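Sorting out a cluttered table with one basket

By Kirsten Vigfúsdóttir, February
3 comments

A table that gets used for everything will fill up by teatime. Ours holds toys, post and whatever came out of somebody's pockets. I've tried trays, lidded boxes and a drawer unit, and the thing that gets used most is an open plastic basket with handles.

Put the basket at the back of the table, in the middle, and work towards it from both ends. Pick up the small things first. They take the longest, and if you leave them they get swept onto the floor with the crumbs. Soft toys go in last, on top, where they won't squash anything.

Don't sort while you're filling. Get everything off the table, give it a wipe, then carry the basket to wherever the things live. Set a timer for 30 minutes if the table is really bad. Most evenings it needs far less.

A few points on choosing a basket:

Slots in the sides let you see what's inside and let the dust and grit fall out — shake it over the bin now and again.

Handles that fold down flat on the rim are easier to reach past than a tall fixed hoop.

A bright colour is harder to lose in a dark corner or at the back of a cupboard.

Wash it in the bath with washing-up liquid and an old toothbrush for the slots. Stand it upside down on a towel to drain. Very small pieces will slip through the sides, so keep beads and the like in a jar.

My neighbour Rosário Carrilho keeps 2 baskets, one for toys and one for things that belong upstairs. I found the second one just sat on the stairs for weeks, so I've gone back to one.

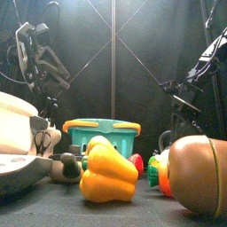
If there are still things on the table when the basket is full, empty it and go round again. Piling it higher only means picking them up off the floor on the way out.

Contact | © Vukby Household Notes | Back to top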